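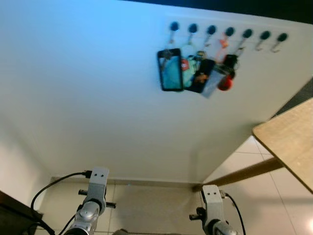
Martim Peixoto objected to the word "restoration" at our first meeting and kept objecting to it. A work that was rewritten four times in its first two years, he said, has no state to which it can be restored, and anyone who claims otherwise is choosing the version they happened to see. We took the objection seriously, and in this section we use "restaging" for what was done to Gerkadari at the Godinho rooms.

Figure 4. Wall hooks on a white panel; a phone, keys and a pale plastic card hang towards the left of the row.

4.2 Restaging a work with several versions

Gerkadari is a sound piece for a single room. It was made by the group Cikine and consists of a store of short voice recordings, a program that chooses among them, and a set of small loudspeakers. The program is called Flasenel and was written by the group for this piece only. Every 26 minutes it draws a new order of recordings and plays them until the next draw. The visitor hears one voice at a time, sometimes two, never more. There are no images and no printed text apart from the title.

The store we received holds 1760 recordings. The group's own notes give the same total, but 27 of the files would not open. In the first showing this would not have mattered, as the early program skipped any file it could not read and moved to the next. The later program behaves differently. When it meets a bad file it leaves a silence of the length written in the index, so that a file listed at forty seconds gives forty seconds of nothing. Two members of Cikine told us this was intended. A third remembered it as a fault that was noticed late and then kept.

We had three versions of Flasenel to work with. The first runs only on an old desktop system, and we ran it in an emulator. The second exists as source code with parts missing. The third is complete and is the one the group last changed, as recorded in a log entry of December 11, 2018. Comments in the code refer to a fourth version, older than the second, but we found no copy on any of the disks.

Choosing between them was the main decision of the project. The emulated first version ran well enough, although its timing drifted. Over a full day of opening hours the draws came later and later, and by closing time the voices were out of step with the lights, which were on a separate timer. We do not know if the same drift was present on the original machine. The log for that year records starts and stops but not draws.

The third version kept time. It also sounded different, and the difference was larger than we had expected from reading the code. The first version gives each recording an equal chance. The third lowers the chance of a recording each time it is played, and raises it again slowly. In practice the early version repeats itself, so that a visitor who stays for an hour will probably hear some voices more than once, while the later one works through the store almost evenly. One member of the group described the early behaviour as people interrupting to say the same thing again, and said she missed it.

We therefore ran both, on alternate weeks, with a short notice at the door naming the version in use. Peixoto thought the notice should have been left out. His view was that it asked visitors to compare when they had only one thing in front of them, and a number of the written comments bear him out. Several people asked when they could hear the other one. A few had come twice in the same week by mistake and reported differences that cannot have come from the program.

The loudspeakers were a smaller problem. The originals had been sold, and no record of the model survives. We compared three current types against a room recording made at the first showing and picked the one with the weakest bass, as the voices on the old recording are thin and have a slight rattle on hard consonants. How much of this came from the speakers and how much from the recorder is an open question. The rattle was not reproduced.

Placement followed a floor plan drawn by the group in September of the first year. The plan shows the speakers at knee height along the two long walls. In the Godinho rooms one long wall has a radiator, and the four speakers on that side had to be raised by a hand's width. The group accepted this after listening on site.

Visitors were invited to fill in a short form on leaving, and collection stopped when 100 had been returned. The form asked how long the person had stayed, whether they had noticed any silences, and what they took the silences to be. The answers to the last question fell into three kinds: that the work had ended, that something was broken, and that a speaker had been asked to wait. The third answer was given more often in weeks when the later version was running. The forms were not designed to test this and we report it only as an observation.

What should be handed on is still under discussion. The present archive copy contains both working versions of Flasenel, the incomplete source of the second, the full store with the unreadable files left in place, and the index. It also contains a short statement by Peixoto, in which he asks that future stagings not treat our choice of two versions as part of the work.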